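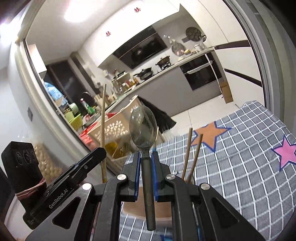

**Gear & Budgets**

I've had three emails this month asking what it costs to kit out a small team for hand-held gripper work in people's homes, so I finally sat down with our Gonside spreadsheet and a big mug of tea. Short version – the grippers are the line everyone argues over, and the little stuff is where our money went last year.

We planned for cases, chargers and storage cards at $855 a kit and came in at nearly 1,000. Most of that gap was spares. Finger pads, mainly (I'd put down one spare pair per gripper, which was wildly hopeful), plus straps, screws and a second lot of cards when the first lot filled up faster than I'd guessed. If you're drafting a budget now, give the pads their own row. Ours were tucked under "sundries" and I spent a whole Sunday digging them out again!

The other thing I'd change is props. Cutlery jobs look cheap on paper, and they are, but you want a few kinds of handle: a metal spoon with a slim handle is a very different grab from a wooden chopstick, and a shiny spoon bowl throws back a reflection of the whole room, so it's worth having a plain one to swap in. I put down 60 dollars per home for spoons, chopsticks, caddies and the like, and we use whatever the household has on the table first. Tablecloths I don't buy at all any more. Homes come with their own, and they're far more cheerful than anything I'd pick.
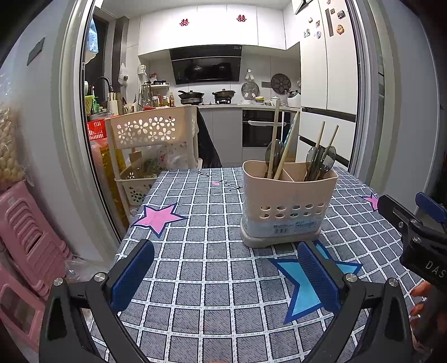
*Chopsticks and spoons in the caddy, with the kitchen just beyond the table.*

Now, quotes. Posden wanted us to sign for the full year, and Ljungberg would do a three-month hire with an option to buy at the end. The hire rate is dearer per week, but I went with it anyway, because our home visits bunch up and then go quiet and I hate paying for gear that's sitting in a cupboard. Ask whether the hire covers worn pads (theirs didn't until I asked) and who pays the freight on a repair.

For the Avora round I'm budgeting 80 home visits, with one spare gripper for each pair of operators. That spare is the first thing your finance people will try to cut. I'd let them have the fancy cases and hang on to it, since a visit you have to rebook costs you the travel twice and a favour from the family as well.

I'm doing the final numbers in December, and if you'd like a copy of the blank spreadsheet before then, just hit reply. The formulas in the freight tab are a bit wonky, so check those before you show your boss.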